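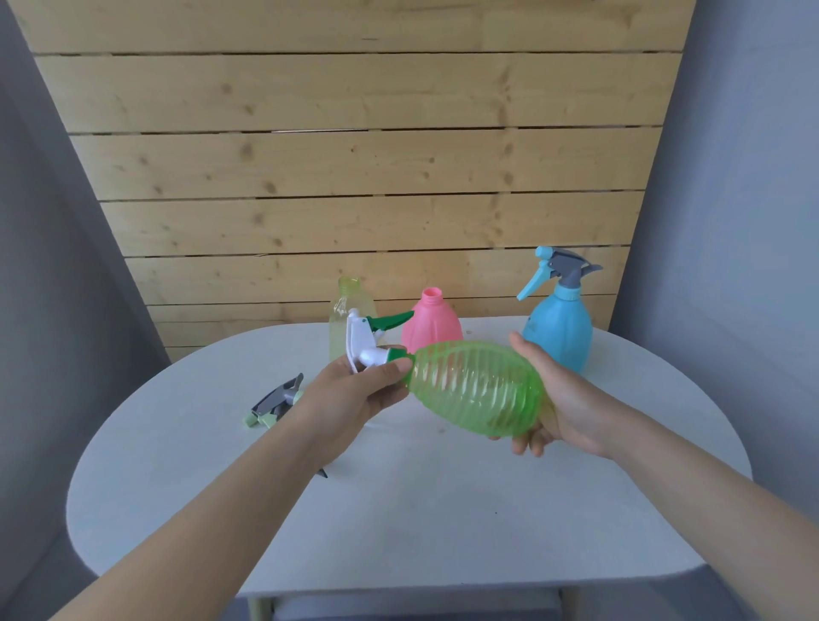 Figure 12.1 Two-handed work on a spray bottle, seen from head height.

Chapter 12
What Does a Demonstration Show?

The claim you will meet most often in this field goes like this. Record people doing a job with their hands, record enough of it, and a robot can learn the job by copying. The Flurnow study is the usual reference. Its authors gathered 2,000 recordings of bottle work, trained a controller called Pera on them, and reported that it fitted the sprayer in 100 trials out of 100.

A perfect score should make you read the methods section twice. In the Flurnow trials the bottle was always placed within reach of the same hand, always the same way up, and the collar had already been set on the thread. What remained was a turn of the wrist. It is a real skill, and a hard one for a machine, but it is a small part of what the title of the paper promised.

There is a deeper trouble with the method. Consider a hand closed on a screw collar. A still taken part-way through does not say whether the collar is being tightened or undone, and it says nothing at all about force. A person feels the thread bite. The recording keeps the shape of the grip and throws the feeling away, and the learner is left to guess at it.
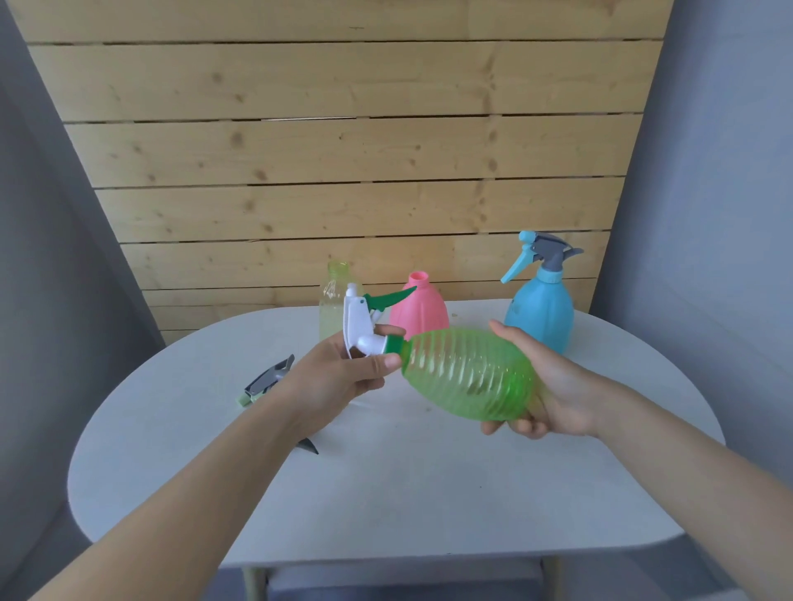 Chiharu Noguchi thinks this objection is overdone: people learn to knit from silent films, she points out, and nobody sends them the tension in the wool. Her answer deserves some respect. But a person watching a film has wool of their own, and years of handling things to fill the gaps. Pera had the recordings and very little else.

The Banex group tried to repeat the result in November, with bottles of several shapes on the table at once and spare parts left lying between them. Their controller often reached for a suitable bottle - then held it at an angle from which no collar could be turned. They called this a problem of scale. Perhaps it was. They offered no test that could have told them otherwise.

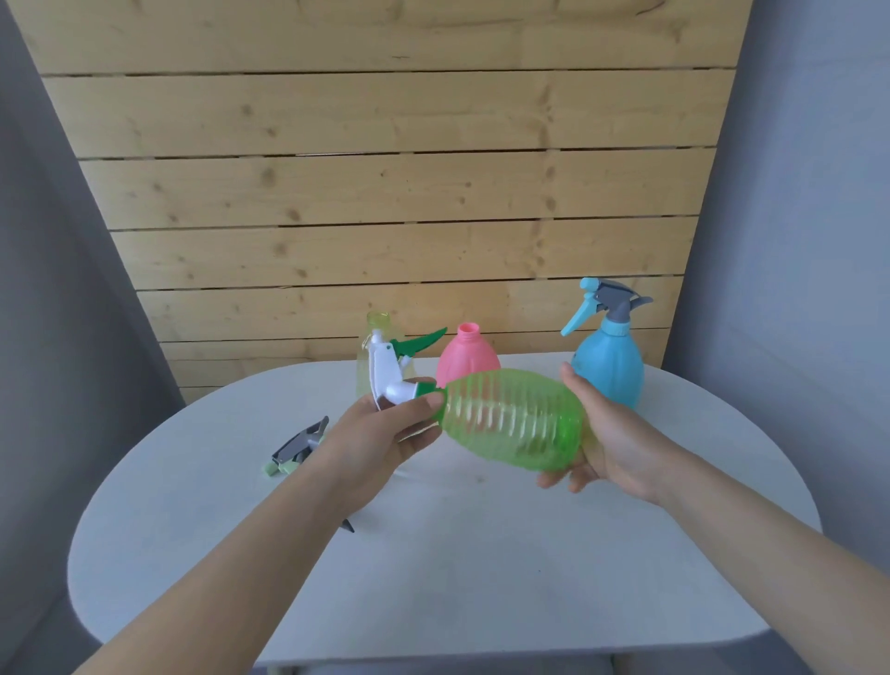 A better test is easy to describe. Takagi's approach, which we follow for the rest of the chapter, is to hold back one kind of information at a time and see what breaks. Hide the supporting hand, and does the score fall? Play the recordings in reverse, and does the learner notice? If a score stays the same whatever you remove, you should ask what it was measuring.

Before going on to section 12.1, write down what you would expect to happen in each case. Keep the page. We shall come back to it when we look at the reversed recordings.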